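4. The Towel Station

4.1 Setting up the task

Of all the stations students built for the course, the towel station drew the most repeat sign-ups. Teams of 4 shared a two-armed robot and had one term, starting in September, to collect demonstrations, train a policy and report how it did. We had planned the station as a warm-up before the harder block on assembly. It quickly became the part of the course that students wanted to talk about in the hallway, and several teams asked to stay with it for their final project!

Cloth is a wonderful teaching material. A rigid block has a position and an angle, and once a student has those two things the rest is mostly careful driving. A towel has as many shapes as there are ways to drop it, and a small slip of one finger changes the whole problem. Students who had done well on the block-stacking lab at Evorness found that their habits did not carry over, and they had to learn to watch the fabric instead of the arm.

We kept the layout as plain as we could. A black cloth goes over the table and is clamped at the edges, so that the surface does not travel when an arm pushes down on it, and the white towel is easy to pick out from that background (Figure 3). The gripper housings were printed by the students themselves from the Cisik design, with small changes that each team recorded in its lab notebook.
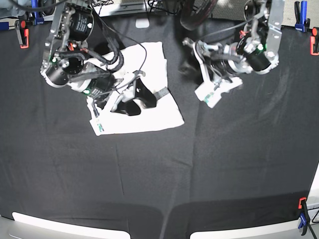

Figure 3. The towel station. The right arm (left side of the picture) presses its fingers into the folded towel while the left arm hovers just above the black cloth beside it.

4.2 Collecting demonstrations

Each team recorded its own demonstrations by hand-guiding a pair of leader arms, using the Drinis recording tool. Over the term the class gathered 1,641 demonstrations, far more than we had asked for. Some teams came in during open lab hours just to add another batch, and they were proud of how smooth their later runs looked next to the early ones.

The most useful lesson came from the quality of the data. In the first weeks, drivers on the same team folded in different orders - one would start at the near edge, another at a corner - and the policies trained on that mix tended to pause halfway, as if they could not choose. Teams then wrote a short folding script and practiced it together before recording. We now hand out a blank script page at the first meeting, but leave the folding order up to the team.

4.3 What students changed

After the first round of training, each team could make one change to the station and train again. Out of 38 students, most voted within their teams to change the starting poses of the towel, adding skewed and partly folded starts. Two teams worked on the fingers instead and tried softer pads. The Harahap group went a different way and slowed down every demonstration, which gave calmer motion near the table and a good class discussion about whether slow counts as better. Results for all three kinds of change are given in Section 5.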